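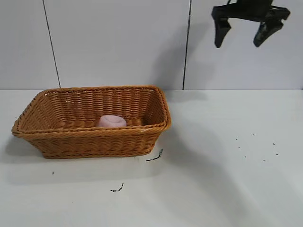

제4장 상태 기계로 짜는 집기 동작

제가 로봇 소프트웨어를 처음 맡았을 때 쓴 코드는 if문이 끝도 없이 이어지는 파일 하나였어요. 돌아가긴 돌아갔죠. 그런데 한 달 뒤에 다시 열어 보니 저도 못 읽겠더라고요! 그래서 이 장에서는 상태 기계부터 제대로 잡고 갑니다. 바구니 바닥에 분홍색 물체가 있고 그리퍼는 손가락을 벌린 채 오른쪽 위에 떠 있는 상황, 이걸 코드에서는 READY라고 부를게요. 사람 눈에는 할 일이 뻔한데, 제어기한테는 아직 상태 이름 하나와 좌표 몇 개가 전부입니다.

우리가 쓸 상태는 READY, APPROACH, GRASP, LIFT, HOLD 다섯 개예요. 3장에서 만든 Silletti 노드를 그대로 가져오고, 그 위에 전이 조건만 얹을 거예요. 제어 루프는 20 ms 주기로 돌고, 한 주기에 전이는 한 번만 허용합니다(이 규칙을 빼먹었다가 오후를 통째로 날린 적이 있어요).

4.1 전이 조건은 어디에 두나

동료 Gudrun Teuber와 제가 제일 오래 다툰 문제입니다. 저는 상태 안에 두자고 했고, Gudrun은 표로 따로 빼자고 했어요. 결국 제가 졌습니다. 표로 빼 두면 GRASP에서 LIFT로 넘어가는 조건을 한 줄로 읽을 수 있고, 제한 시간 400 ms 같은 값도 한곳에서 고칠 수 있거든요. 물론 상태가 서너 개뿐인 작은 프로그램이라면 저는 지금도 그냥 안에 넣습니다.
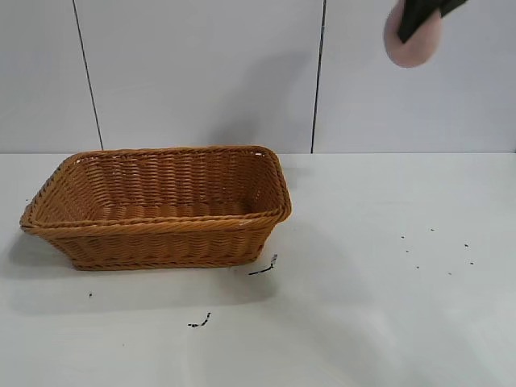 그림 4.2 바구니는 비어 있고 분홍색 물체는 그리퍼 쪽 위에 있다. 인식 모듈이 판정할 두 영역.

그럼 HOLD에 들어가도 되는지는 누가 정할까요? 손가락 간격 하나만 믿으면 곤란해요. 말랑한 물체는 눌리는 정도가 매번 달라서 기준값을 잡기가 참 애매합니다. 그래서 카메라 쪽에 질문을 두 개 던집니다. 바구니 안쪽 영역에 분홍색이 남아 있는가, 그리고 그리퍼 주변 영역에 분홍색이 보이는가. 앞의 답이 '아니요'이고 뒤의 답이 '예'일 때만 전이 신호를 보내요.

여기서 꼭 챙길 것이 영역 설정입니다. 물체가 화면 위쪽 끝에 걸리면 일부만 보이니까, 면적 기준을 READY 때와 똑같이 쓰면 안 돼요. 저는 그리퍼 영역의 최소 면적을 120픽셀로 따로 두었고, 테이블 위의 작은 검은 점들은 색 필터에서 먼저 걸러 냈습니다.

직접 해 보기: 전이 표에 RETRY 상태를 추가해 보세요. 두 질문의 답이 모두 '아니요'로 나오면 어디로 보내야 할까요? 제 답은 4.3절에 적어 두었지만, 먼저 종이에 화살표부터 그려 보시길 권해요.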